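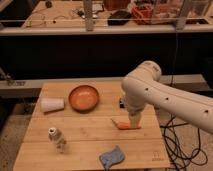 Arm at the bamboo table, carrot at the gripper, bowl and cup further back.

Wivent > Working groups > Equipment > Minutes

Print this page | E-mail this page

Equipment planning meeting, 10/9/24
Chair: Fulvio Santoro. Minutes: LK. Apologies from Van der Merwe (supplier), sent figures by e-mail.

1. Last minutes
Agreed. One correction – the spare power supply is at Lusau, not here.

2. Second arm
Long discussion. Same model as the present one, or the cheaper one from Zarport? FS for the same model: fingers swap over, one set of spares, no new training. LK asked about lead time. Van der Merwe quotes 8 weeks from order, so order has to be in well before December. Zarport have not replied, chase once more then drop.
Decision: same model, subject to written quote. 24 months' warranty to be asked for, we got 12 last time.

3. Gripper fingers
Soft ones wear at the tips. Buy 8 pairs now. Harder type to be tried on one arm only, to see how it does with the carrot and the small bottle. Cloth stays in the set for both.

4. Table and cables
Cables to the right of the table hang down and loop on the floor. Trunking and floor cover wanted, FS to measure up. Budget line of 200 agreed, anything over comes back to this meeting. Second table to be bamboo too, same size – Lusau want the two sites to match.

5. Objects
Cups, bowls etc from petty cash, max 30 a month. Reciepts please. Play food need not be from the same shop evry time.

6. Storage
Shelf for spares: left over to next meeting, no time.

7. AOB
Insurance form for the new arm needs a serial number, so cant be done until delivery. LK to warn the office.

Actions
FS – written quote, trunking measurements
LK – Zarport, finger order, insurance
Lusau – send back the spare power supply

Next meeting: date by e-mail.

Contact: Wivent equipment group | © Wivent | Back to top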